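"The screw is easy, the cable is the problem": an open day at the Ospina workshop

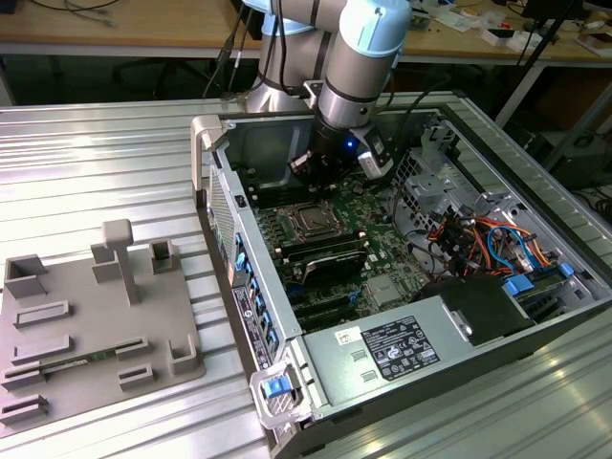 Sadevside, December

When I arrived at the Ospina workshop a little after two in the afternoon, the second group of visitors was just leaving and the third was still looking for a place to put its coats. Randa Chidiac, who leads the disassembly project, shook my hand and asked me to wait until she finished her tea. She had talked since nine in the morning and her voice was going.

Ospina takes in old office computers, mostly from schools and public offices in the region, and separates them into parts that can be used again and parts that go to the metal buyer. For many years all of this was done by hand. Since last spring one part of the work is tried with a robot arm, in a project that carries the name Atero. The open day was the first time that people from outside could come and see it.

"I was against the open day," Chidiac told me. "I said, they will come and they will expect a film. And then they will see an arm that stands over a computer and thinks for a long moment."

I asked her what the visitors expected to see, exactly.

"Speed. Everybody asks for speed. A father asked me if it is faster than his son with a screwdriver. I said no, your son is faster. But your son will not do it the whole week."

The computers come in tower cases, and they are laid on the side with the panel taken off, so that the arm can reach in from above. Next to the case there is a gray plate with printed holders, and a memory strip can be laid flat in a slot there. I spent some time looking at this plate, because for me it was the most interesting thing on the table, and I told this to Yurani Escobar, who designed it. She laughed.

"Thank you, you are the first," she said. "People look at the arm. But the arm is something we bought. The plate we made, and we made it many times. The first one was too smooth and the parts were sliding. The second one had slots which were too narrow, so the gripper pushed the whole plate away. I have a box full of wrong plates at home, my sister uses one for letters."

Escobar studied furniture making before she came to this work, and she says that it helps her more than the programming course she took later. She thinks first about where the hand must go, and only after that about the code.

The project began with memory, and I wanted to know why.

"It is worth something and it comes out straight," Escobar answered. "You open the two clips, you pull up. If you pull a little crooked, it stays stuck, and this the arm has to feel. We spent the whole summer on this feeling. And we chose one type of case, because we have so many of them. In the storage there are 1238 towers of the same family. So what we learn with one is useful for the next."

Then I asked about the wires, because in the opened case one could see a thick bundle of them, orange and red and yellow and black, lying across each other next to the drive cage. Chidiac made a face.

"The screw is easy, the cable is the problem," she said. "A screw is where the drawing says it is. A cable is where the last technician left it, ten years ago, when he wanted to go home. There are no two computers with the same cables inside. For now a person moves them away before the arm begins, and I say this openly to every group. Some visitors are disappointed when they hear it. One lady was happy, she works in a repair shop."

The question about jobs came in every group, and it came also from me. Chidiac was not surprised by it. She said the hand benches at Ospina handled 2459 machines in the last year, and that more than this was waiting outside under the roof when the year ended. According to her, no one was sent away for the arm. Two people from the benches now work half of their time with it, preparing the cases and checking what was taken out.

"I will not promise you what happens in ten years," she added. "I am not the owner. But today the arm needs these two people more than they need the arm."

I spoke shortly with one of them during the coffee break. He did not want his name written. He said that in the beginning he found the thing irritating, because it stopped for every small reflection on the metal, and that he still turns his back to it when he eats. But his wrists hurt less now. He held them up to show me, as if I could see it.

The software for finding the parts comes from Rutness, a small company in the same street, and two of its people were there to answer the technical questions. They collected 900 pictures of opened cases before the first trial, and in their opinion this was far too few. A boy of perhaps twelve years asked them what the arm does when the part is not there, when somebody already took the memory out. This was, I think, the best question of the afternoon. The older of the two said that for a long time it would try anyway, and go down and close on nothing. Now it looks first, and when the socket is empty it leaves it and asks for the next case.

The demonstration for the third group started late. The children were allowed to the front, the adults stood behind them, and Escobar explained each step before it came - the approach, the looking, the closing of the fingers. She speaks quietly, and people had to become quiet too. When a phone rang she waited until it was over and started the sentence again from the beginning.

Afterwards I asked Chidiac if she changed her opinion about the open day.

"A little," she said. "I thought they would get bored. But they stayed at the table and asked about the plate, about the price, about where the gold is. Everybody wants to know about the gold. There is so little gold, I am sorry to say it."

She had counted the visitors at the door with a small clicker, and before the last group came in it showed 537. She wants to do it again next year, with more chairs. Escobar has another wish for next year. She wants to teach the arm to open the blue latches of the drives, and she already has a drawing for a new plate, with a wider place for them at the right side.

"Then we will see how many wrong ones I make this time," she said, and went to collect the cups.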